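# Two Grippers, One Cabinet

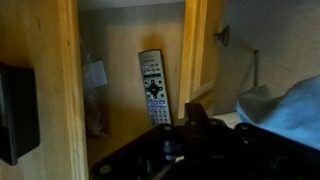
The wrist camera's view of the remote in its cabinet compartment, with the gripper just in front of it.

Keegan Tipoki keeps a list of things his robot arm has trouble picking up. The television remote has been near the top for months. It is long, narrow and covered in buttons on the front, and it likes to stand in places where there is very little room for a hand of any kind.

Tipoki runs the test room at Wastard, a small company that fits robot arms out for work in people's homes. In July he cleared most of his schedule to compare two grippers on the same arm. One was the Trudstead, a parallel gripper with two stiff fingers that slide toward each other. The other was the Brovuvstead, which has jointed fingers that curl when they meet something. Both cost more than Tipoki's car. He had money in the budget for one.

He asked Vivek Maurya to help. Maurya writes the control software, and he had his own reasons for wanting the question settled. Every time the hardware changes he has to rework the code that decides how the arm comes in, how fast it closes and what it does when the camera loses its view.

"I didn't care which one won," Maurya told me. "I wanted to stop writing everything twice."

## The setup

The tests were plain by design. The arm had to approach an object, take hold of it, lift it clear and set it down on a table behind the starting point. Some objects lay flat in the open. Others were placed in a wooden cabinet, and the remote was one of those, stood on end and leaned against the back panel.

Each gripper made 424 attempts. An attempt counted as a success only if the object came out in one piece and was put down the right way around. Dropping it from a low height counted as a failure, even if nothing broke. Tipoki and Maurya argued over that rule for a whole afternoon. Maurya thought a drop onto a soft surface should earn half a point. Tipoki said he wouldn't accept that from a waiter.

The arm was the same throughout, as was the controller, a Van Damme unit that Wastard has used for years. Only the gripper and its mounting plate changed. The camera went back on the wrist in the same position after each swap, and Maurya ran the calibration again before any scores were taken.

Swapping took longer than either man had planned. The plate for the Trudstead went on quickly. The Brovuvstead has a thicker cable that has to be routed along the forearm with enough slack for the wrist to turn. On the first try the slack was too short and the wrist stopped partway through a turn. On the second it was too long and the cable hung in front of the lens. Tipoki ended up holding it in place with two loops of Velcro, and that is how it stayed.

## Out in the open

On the table there was little to separate them. Both grippers did well with boxes, bottles and mugs. The Trudstead was quicker, and it was easier to predict. When its fingers close, they close along one line, and if you know where that line is you know where the object will end up.

The Brovuvstead was slower and looked a little fussy. Its fingers would touch an object, bend, settle and bend again before the arm began to lift. With round or soft things this paid off. A rolled pair of socks tended to squirt out of the stiff fingers if the grip was off center. The curling fingers wrapped around it and held.

Flat things went the other way. The Trudstead could slide one finger under the lip of a plate with a bit of help from the table edge. The Brovuvstead's fingertips are rounded and too thick to get underneath. Maurya tried having it drag a plate to the edge of the table first and take it from there. That worked often enough that he kept the code, but it added 10 seconds to each attempt.

If the tests had stopped at the table, Tipoki says, he would have bought the Trudstead and gone home.

## Into the cabinet

A cabinet is a harder place to work for a simple reason: the walls are close. A gripper needs room for the object and also for its own fingers as they open. It needs room for the wrist behind the fingers, too, and people who choose a gripper from a data sheet tend to forget that part. The sheet gives the opening width. It may not say how wide the bracket is at the back.

The compartment used in the tests has a board on the left and another on the right, the right one slightly angled. With the arm lined up in front of the remote, the black gripper and wrist assembly take up most of the lower part of the camera's view. The lower end of the remote is hidden behind them. The keypad can be seen running down and then it is gone, behind brackets and screw heads.

That blind spot caused more trouble than anything else in the comparison. The software finds an object by its outline. When the gripper moves in, it covers part of the outline, and the closer it gets the more it covers. Maurya's first version treated the visible part of the remote as the whole thing. It judged the remote to be shorter than it was, aimed for what it took to be the middle, and took hold too high. Lifted from there, the remote swung like a pendulum and knocked the side board on the way out.

His fix was to take a good look from farther back, store the outline, and trust it for the last stretch of the approach. The live picture is still used for small corrections from side to side. It no longer has a say in how long the object is.

"You look, you remember, you reach," Maurya said. "It's what I do with my own keys."

Light mattered as well. The back of the cabinet was bright where the light came in from above and from the right, and the lower left corner was in brown shadow. A silver remote against a light tan panel doesn't give a camera much of an edge to work with. The dark parts, such as the black directional pad, were easier to pick out. Maurya ended up using the pad as a landmark. If the software could find the pad, it could work out which way the remote was leaning and turn the wrist to match.

## What the scores said

With the stored outline in place, the two men ran the cabinet tests again from the beginning. The earlier results were thrown out.

The Trudstead did well when the remote stood away from the side boards. Its fingers came in on each side of the narrow body, closed and held. When the remote was moved close to a board, there was no space for the finger on that side, and the arm would either push against the wood until the force limit stopped it or back off and report a failure.

The Brovuvstead could start with its fingers partly curled, so it went into the cabinet as a narrower package. It failed less often near the boards. It had a different weakness. As the fingers curled they pressed on the front of the remote, and in Tipoki's notes there is a line that says only "buttons again." With a real television in the room, it would have changed the channel. One customer who heard about this said it wouldn't bother her at all. Another said his father would throw the robot out the window.

Neither gripper was good at the moment just after the grip, when the object has to tip away from the back panel before it can rise. A person does this without thinking, rocking the thing forward with a fingertip. The arm had to be told to pull back a short way, stop, and then lift. Without the stop, the top of the remote scraped along the panel.

On total score the Brovuvstead came out ahead, by a smaller margin than Tipoki had hoped for. On speed the Trudstead won easily. On the number of times someone had to walk over and reset something, they were even.

## The choice

Tipoki bought the Trudstead.

I asked him to explain, given the scores. He took me over to the bench and showed me the fingers. On the Trudstead they are held on by ordinary screws and can be replaced with any shape the shop can make. He had already drawn a pair that are thinner at the tips and bent slightly inward, so that they can reach past a side board. On the Brovuvstead the fingers are sealed units that go back to the maker for service.

"In a house something is going to break," he said. "I want to be able to fix it before dinner."

Maurya was less sure. He thinks the curling fingers are the better idea and that Wastard will come back to them when the cable problem is solved. He has kept his code for both, which means he is still writing some things twice.

The thin fingers were on the arm during my last visit. The first set was too flexible, and the tips spread apart when they closed on anything heavy. The second set is stiffer and has a strip of rubber glued along the inside. By then the arm had logged 1112 cabinet attempts, counting the comparison and everything tried after it, and Tipoki was planning to move on to the next item on his list, a set of measuring spoons on a ring.

Maurya has asked him to pick something else.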